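Teleop demos for brick sorting: how messy should the table be?

foamfinger_k
Hello all. I am new in this forum and English is my second language, so please excuse me. I am collecting demonstrations for a sorting task by remote control. The operator picks one brick at a time and puts it in the bin for its colour, red, blue or green. We use the Zatgate controller. My policy is good when bricks lie flat, but it fails very often when a brick stands on its side.

The view from the wrist camera is like this:
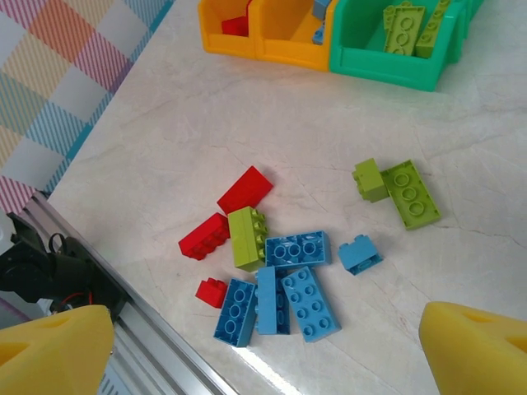
Wrist view with the sort partly done. Red bin left, blue in the middle, green right.

My question is if I should place the bricks neatly at first and make it harder later, or pour them out like now.

eskildsen_fan
Pour them out. We did two weeks of neat layouts in September and threw away all of it.

Vulora22
I don't agree with eskildsen_fan. If the operator is not yet skilled, a mess gives you hesitation in every demo, and the robot will learn the hesitation too. Look at the two green ones on the right, they are touching. A beginner will bump them.

eskildsen_fan
Then train the operator first, and don't record it. The touching bricks are the ones you want in the data.

grellach_lab
Do you try guiding the arm by hand? For bricks on their side I find it much easier to feel the angle of the wrist.

foamfinger_k
By hand I tried, but my own arm comes in the camera view and I must delete these demos. I will record five short sessions with bricks on the side only, and mix them with the others. Vulora22, how long do your operators practise before you keep the data?

Vulora22
Two hours, with a break in between.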